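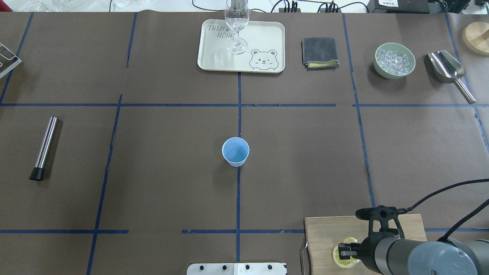

Drinks prep: where the arm stands

Bar work is a useful test of whether a machine can do kitchen chores, as it mixes rigid tools with wet food and thin glass. The current bench layout has a table papered in dark brown and divided into zones with blue tape. A wine glass stands on a serving tray, the ice and the scoop are to the right of it, and a muddler lies on the left side. The lemon slice is handled over a cutting board by a single black gripper.

Adel El-Sayed's group at Claris ran 340 trials of the full garnish task in June. Of these, 300 ended with the slice on the rim. Most of the other 44 attempts logged as faults (four were later reclassified as passes) were slips on the rind. Grip force is set low to keep the flesh intact, and a slice cut thinner than the rest tends to fold.

Scooping ice is further behind. Cubes freeze together, and the arm has no good estimate of how hard to push. Muddling has not been scored yet.

A person still cuts the lemons, refills the bowl and wipes the table between runs. Until the wiping is automated, we would not describe this as a chore done by a machine. The next round will use 3,000 recorded demonstrations and the same tools.

Recent items
Brornico tests a shelf-stocking cart
Towel folding: second set of results
Lozano line: changing parts bins without a stop
Cleklow dishwasher loading, revised scoring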